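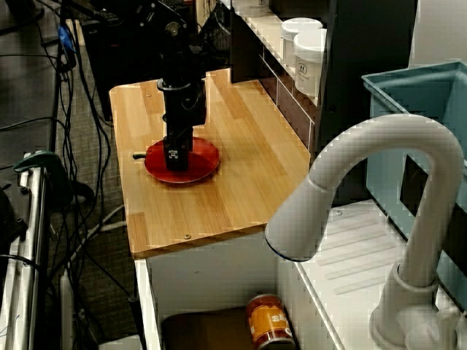

I have been thinking a good deal this winter about the good crockery, and about why so many of us own a set of it that we never eat from. My grandmother kept hers behind glass in a cabinet that came out from Skurkedholm in a crate, and I could draw you every leaf on those plates, though I don't believe I ever had so much as a biscuit off one. We ate from the chipped ones. The good set was for company, and company, as far as I could tell, was always somebody grander than whoever was sitting in our kitchen. These days I would take a plain red plate on a bamboo counter, with a bit of a rim to stop the gravy wandering, over the whole cabinet.

Filed under: Home Truths | Opinion
Posted in July by a regular contributor

I should say that I came to this view slowly. When I moved into my first flat I bought a dinner set from Siriwardena, the homewares place that used to be on the corner near the station, and I paid it off over 5 months, and then of course I put it straight up on the top shelf where it couldn't come to any harm. It stayed there for years. I moved house with it 4 times, wrapped in newspaper, and I think I unwrapped it properly twice. If you had asked me, I'd have told you I loved that set! But I couldn't have told you what it felt like to eat toast off it.

Then my mother died, and my sister and I had the job of going through her cupboards, and there were 46 pieces of the leafy china (the cabinet had passed to her by then) without a mark on them. We rang a dealer in Zodavwood. He was very kind on the phone and said there wasn't much call for it any more, what with the gold edging not going in the dishwasher, and had we thought about the op shop. All those years of us being told to keep our elbows in when we walked past the cabinet. I sat on the kitchen floor and had a bit of a cry, and my sister made us both a cup of tea in the good cups, which neither of us had ever drunk from. The handles were too small for our fingers.

Now, I know the argument on the other side, and I have some sympathy for it. People like my grandmother had very little, and a thing kept perfect was a kind of promise that life could be lovely. There is pleasure in saving something up, too. I still feel it at Christmas when the big platter comes out. A friend with three small boys tells me she would no more put her wedding china in front of them than hand them the car keys, and having met the boys I can't really quarrel with her.

Still, I took our half of the leafy plates home and put them in the ordinary cupboard next to the cereal bowls. Two have gone already. One slipped in the sink and the other I knocked off the bench with my elbow while reaching for the salt, and I was sorry each time, for as long as it took to fetch the dustpan. The rest come out for eggs and leftover curry and the cat's medicine crushed into a spoonful of tuna. The gold is wearing off the one I use most, and I've grown rather fond of the bare patch.

We use cookies to remember your preferences. Accept | Manage settings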